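Plastic bags, you win (for now)

23 comments | 12 shares

So I promised in February that I'd tell you how the kitchen recordings at Varwood were going, and then I went quiet on you, sorry! The short version is that we have 377 examples in the can and 339 of them are good enough to train on. The rest are me getting flustered, mostly.

This month is all about clear plastic bags. Larasati put them on the list and I've been grumbling at her ever since. I drive the arm by hand, one try at a time, and the model learns from whatever I do, so if I dither over a fold for ages, it's going to learn to dither too (poor thing). And a bag never sits the same way twice! I'll line up on what looks like a nice fat edge and it's only a reflection.
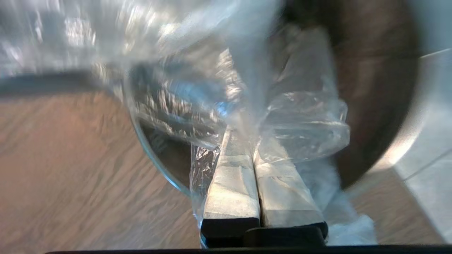 The wrist view: padded fingers, crinkly bag, glass bowl.

Larasati's rule is that we keep the awkward tries as long as they end properly, and only toss the ones where I quit halfway. I fought her on that at first, but Nahom trained on a tidy set and then on the messy one, and he liked the messy one better, so I've stopped arguing.

Next up is 67 more with the bowls moved around between tries. If you've got a spare afternoon and steady hands, come and drive for a bit, I'll make the coffee.

– Remedios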